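Osdale Home & Garden Boards > Sewing & Fabric > Prewashing big pieces, do you bother?

kouris_lane
Joined: February 2016
Posts: 664

Hello all! I've been putting off a set of curtains for our front room since before Christmas and I have finally run out of excuses. The fabric is a heavy cotton, and there's a lot of it, because the windows in this house are the tall old kind (lovely to look at, miserable to dress). My mother always washed everything before she cut it, sheets, dress goods, the lot, and hung it on the line until it was stiff as a board. My sister-in-law, who sews a good deal more than I do, says nobody prewashes curtains and I'll only ruin the finish. So which is it? I'd love to hear from people who have done it both ways. I have 4 panels to make and I'd rather not make them twice.

Jintana Kongkaew
Posts: 963

Wash it! I know it's a chore, and I know the machine will groan, but cotton shrinks and it shrinks more in the length than the width, which is just where you'll notice it on a tall window. I made a pair for my daughter's dining room without washing first, and they looked beautiful for a year. Then she had them laundered and they came back well above the floor, like pants on a growing boy. I ended up adding a band of contrast fabric at the bottom and telling everyone I'd planned it.

Cut a square first, measure it, wash and dry it the way you mean to wash the curtains, and measure it again. Then you'll know what you're dealing with.

mascombe_mike
Posts: 37

Going to disagree with Jintana here, in a friendly way. Curtains hang. They don't get sweated in or sat on. Mine get a go with the vacuum brush every spring and that's all they've ever had. Washing took all the body out of the one batch I tried it on, and they never hung in proper folds again, they just sort of drooped. If you're lining them it's worse, as the lining and the face fabric can shrink differently. Leave it crisp, make a generous hem, and send them to the cleaners if the dog gets at them.

Efe Iyamu
Posts: 4

Hi everyone, I'm fairly new here but I've been reading for months and you've all been such a help with my slipcovers.

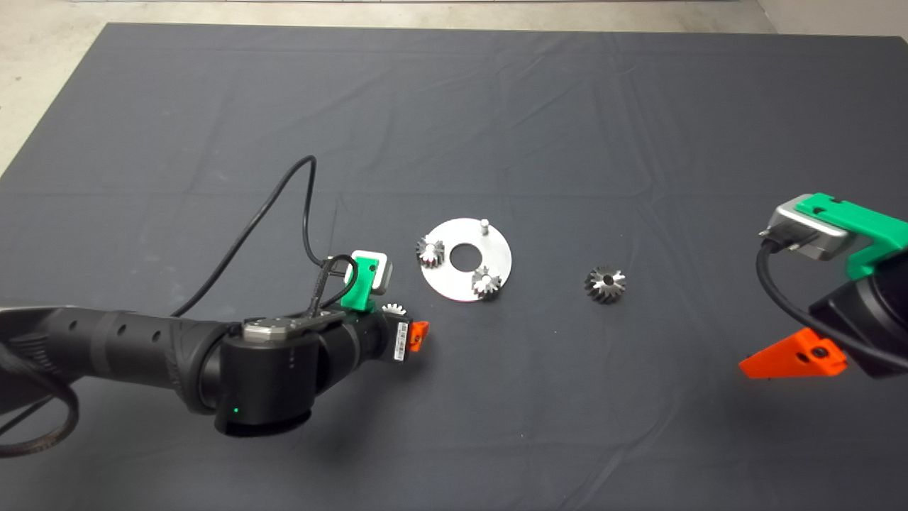
I'm on the washing side, with one warning, and it's about creases. A long piece that sits balled up in the machine after the spin will set lines that you'll be fighting with the iron for an entire evening, so take it out right away, shake it, and lay it flat somewhere you have the room. A floor is better than a table for this, and a big dark gray cloth like mine will still show those long shallow wrinkles running across it even when it's spread out, so smooth from the middle toward the edges with your palms before you think about measuring. Then press it, and let it cool before you move it. I learned that last bit from a lady at Sarkano Fabrics when I went in to complain about a crooked hem (she was very nice about it, and the hem was entirely my fault).

kouris_lane

Oh, these are wonderful, thank you! Efe, I hadn't thought about the floor, I was picturing myself wrestling it over the kitchen table. Mike, I do see your point about the body, and I did like the way it stood up on its own in the shop. I think I'll do Jintana's test square this weekend and let that decide.

mascombe_mike

Can't argue with a test square. Zigzag the edges before it goes in or you'll be measuring fringe.

Jintana Kongkaew

Yes, do as Mike says! And write the before measurement on paper, somewhere other than the square. Pen washes out, ask me how I know. What are you doing for the headings, by the way? Pinch pleats or plain tape?

kouris_lane

Plain tape, I'm not feeling that brave.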